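About us

Prumska is a small workshop that tests whether machines can do ordinary chores. We look at household jobs and a few from the shop floor, and we publish what we find in everyday words, for people who might one day have to buy one of these machines or work beside it.

We started in October with one room, one carpet and a list of jobs. The room has grown since. The list has grown faster.

Cloth, a basket, trays and padded furniture, with a robot's hands at work over them:
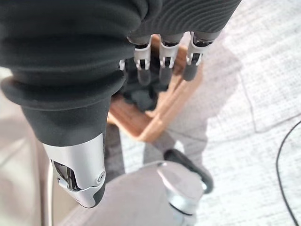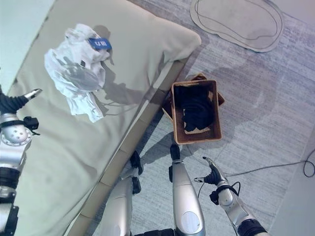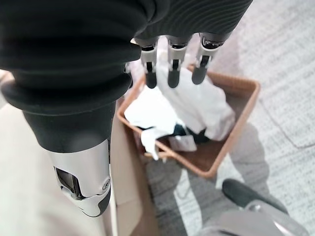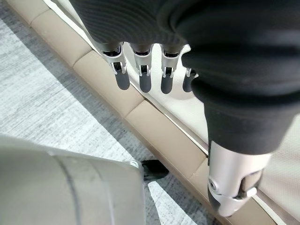 The short answer

Can machines do the chores yet? Some of them, slowly, if the room is kept the way they like it. A machine that can pick up a folded cloth from a basket may still fail when the cloth is bunched up or half hidden under another one. Most people can sort a pile of washing while talking to someone in the next room. We have not tested a machine that comes close to that.

We think it is worth saying so plainly. A good deal of what is shown in public is the best attempt of the day, often speeded up. We count every attempt, including the ones where somebody had to step in and stop it.

What we test

Our household list has 16 chores on it. They include moving cloth from one container to another, clearing a seat, putting small items in a tray, wiping a table, loading a rack and folding a towel. The shop-floor list is shorter: emptying a carton, refilling a shelf, and putting returned goods back where they belong.

Each chore is tried with things you can buy in any shop. We don't use specially made objects or stick markers on them. Soft things are the hardest. A plastic bag changes shape as soon as it is touched, and cloth can look like one item when it is two. Trays and baskets are easier until the hand has to reach down inside them, at which point the fingers hide the very thing they are meant to pick up. That is why we look at each attempt from a camera at the wrist as well as one higher up.

By the time this page was last revised, on 3 December 2022, we had logged 1317 attempts. Of those, 433 were finished with no help of any kind. We call everything else a failure, even when the machine got most of the way. People who build robots sometimes find this harsh. People who do the housework usually don't.

How we score

A chore is passed when the job is done, nothing is damaged and nobody has touched the machine or the objects after the start. We write down the time taken but we don't give marks for speed. A slow machine that leaves the room tidy is of some use to somebody. A quick one that drops things behind the furniture is not.

We also note how long it takes to get ready. If setting up the room takes longer than doing the job by hand, the report says so on its first page.

Who we are

Anqi Cao runs the workshop and decides what goes on the list. She used to manage a hotel laundry and still writes most of the cloth tests herself.

Haiyan Song and Kaiwen Wan look after the machines. Between them they handle repairs, cabling and the safety checks done before each session.

Chenxi Tang keeps the log and writes the reports. Questions about our figures should go to her.

Yuzhen Xiong joined us from retail and is in charge of the shop-floor list. He also arranges visits.

Who pays for it

Most of our income comes from report subscriptions. The rest comes from Girnus, a chain of home goods shops, which pays for the shop-floor tests and sees those results on the same day as everyone else. We don't take money from firms whose machines we are testing, and we send back anything they give us.

Visits and requests

Small groups can come and watch a session. You will be asked to stay behind the line on the floor and to keep bags and coats outside the room. Sessions can be dull, with long gaps between attempts, so bring something to read.

If there is a chore you would like us to try, write to us and describe how you do it at home. We have had 400 suggestions so far. The most common is changing a duvet cover, and we have not tried it yet.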